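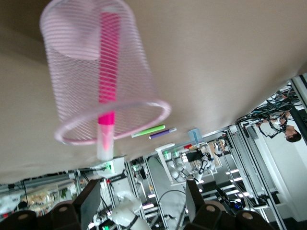 Dennis Birkett wants the finger swap ruled out before anyone touches the wrist camera again, and asks for the close command and the measured width on every trial, with the failures left in.

Status: open
Component: gripper, left arm
Month opened: November

Setup as of this entry. Task is markers and mesh pen cup. Fingers are the flat Jedov plates. Previous set was the Bivik pair with the ribbed pads. Controller is the Plotard, same firmware on both arms. Wrist camera mount not moved between finger sets.

Symptom: gripper reports "object held" with nothing between the fingers. Happens on markers, never on the cup. With the Bivik pair we had it 2 times in 200 closes. With the Jedov plates it is 40 in 200.

Tried so far:

Raised the force limit one step. No change in the count. Put it back.

Re-homed the gripper with the plates on. Zero moved slightly and false holds dropped for one short run, then came back. Homing again gave a different zero. Log attached as homing_b.

Swapped the left and right plates. Same result.

Ran the close with the camera stream off, in case the width message was being delayed on the shared bus. Same result. Latency on the width topic stays at about 111 ms either way, higher than I would like but steady.

Reply from Boutros support, who supplied the adapter blocks: check the torque on the two block screws and look for play at the fingertip with the gripper powered and closed. They also say the hold flag is computed from motor current and stall only, so a plate that binds on its block will set it.

Checked. Screws were to spec on the right side, under on the left. Retightened, no thread lock yet. There is still play at the left fingertip that I can feel by hand. Did not have a dial gauge free.

Answer to Dennis: the trial script now writes commanded width, measured width, current and flag on one line per close. Earlier runs only have the flag, so they can't be used for this.

Next: refit the Bivik pair on the same blocks and repeat the full run with the new script. If the false holds stay, it is the blocks. Camera calibration stays as it is until then.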